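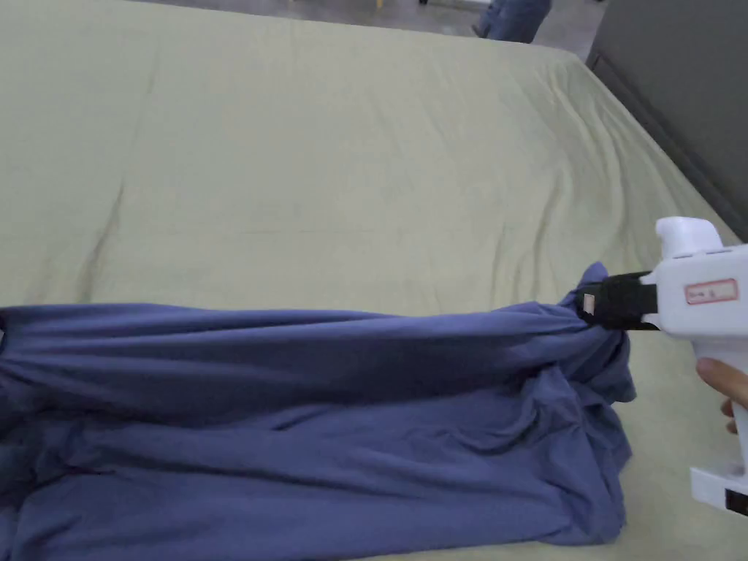
Photo: Gediminas Petrauskas, for Trotidell House

Progress report to the Tundard Fund: bedding and clothing, February

Dear Usha,

I promised you a proper letter this time in place of the usual half page, so make yourself a cup of tea (or save it for the end of the day, I won't be offended). We have had a good few weeks with the laundry side of things, and I want you to know where your money went.

As you'll remember, the grant was for 2799 dollars. Of that we have now spent 1201 on sheets, covers and pillowcases for the guest rooms, and I put aside another 1000 for mattresses, which I hope to order once the supplier in Muli writes back to me about delivery. That leaves a bit for soap, hangers and the odd sewing repair. We went with plain colors for the sheets, the soft green being my favorite by a long way, and they do make the rooms feel calmer!

The donated clothes have been the bigger job. We went through 171 pieces this month, every one of them spread out on a bed, checked along the seams, and either folded for the shelves or put in the mending bag. I had wanted to use the long table downstairs for this, but a bed turns out kinder on the back than I expected, and a pale sheet shows up a loose thread or a missing button very nicely. The thin cotton things take the longest. They crumple into a ball the minute you look away, and you have to find the hem and both ends before you can even start on a fold.

Two things are behind. The labels for the shelves still aren't printed, and the Bromo dryer needs a new belt, so we have been hanging more on the lines than I'd like in this weather. I've asked for a price on the belt and will send it along before spending anything.

Next month I'd like to finish the children's sizes and start on the winter coats, which are waiting in bags in the hallway. If you'd like to come by and see the rooms, mornings are best, any time after nine.

With warm thanks from all of us,
Gediminas Petrauskas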